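# Troterach: a word list of colours and how people really say them

12 comments · 3 shares

Troterach is a collection of everyday colour words, gathered from people describing paint, fabric, yarn and garden flowers in their own way. It grew out of a long-running argument on the Vukby message board over where teal stops and green begins, and it has become my favourite thing to work on!

## What's in it

There are 3000 entries in the full list. Each entry is one colour word or short phrase, plus the thing the person was describing when they used it. So you get "rust" for a wool blanket, "rust" for a front door and "rust" for a dahlia, all kept apart, and comparing them is half the fun.

The columns are plain:

- `word`: the colour word exactly as it was written, spelling and all
- `thing`: what was being described
- `family`: the broad colour group (red, brown, grey and so on)
- `sure`: yes, no or maybe, depending on how the writer put it
- `note`: anything extra, often blank

The file is a CSV in UTF-8. It opens fine in a spreadsheet, but set the `word` column to text first or your program may have ideas of its own about entries like "1970s".

## Where the words came from

The first 2000 entries came from the Vukby board, with permission from the posters. The rest arrived through Dradinora, a little web form that shows you a blank box and asks you to name the colour of something near you (a mug, a curtain, the dog). I love these ones. People are much looser when they have a real object beside them, and you get gems like "old piano key" and "Tuesday beige".

Grey is spelled both ways in the `word` column and I've left it alone. In `family` it's always grey.

## How the families were chosen

There are 15 families. Brown gave me the most trouble by far: cardboard, toast, tea, wet sand and camel all landed in it, and some readers would happily put two or three of those under yellow. I split off `tan` as its own family in March and it helped a lot, though "biscuit" still moves back and forth between them every time I look at it.
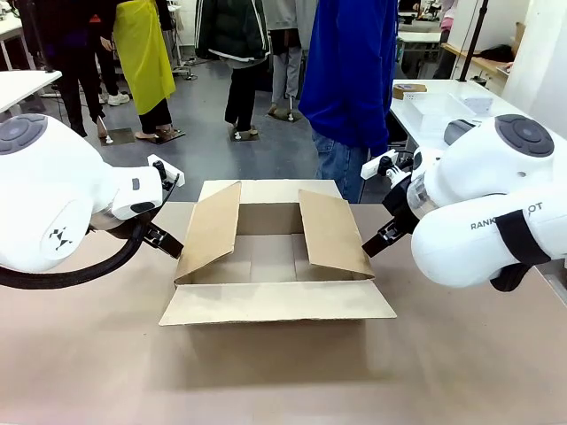 *Brown box, pale tan back flap, beige tabletop.*

If a phrase named two colours ("bluey green"), the last one wins. If it named none ("like my nan's kitchen"), the family is `other`, and please do read those ones because they're wonderful.

## Known gaps

- Pinks are thin. More, please!
- Hardly any car colours, though I have a batch waiting to go in.
- English only. A French list would be brilliant and I'd gladly help set it up.
- Three people's entries use "mauve" for nearly everything purple, so be careful counting that one.

## Using it

The small lookup script is called `buzatu`. Type a word and it gives you every thing that word was used for:

 buzatu rust
 buzatu --family tan
 buzatu --sure maybe

It ignores capitals, and it treats "gray" and "grey" as the same when searching.

You're free to use the list for anything you like, including teaching and games. A mention of Troterach is appreciated. Fixes are welcome as pull requests, one family at a time if you can manage it.

Share this · 3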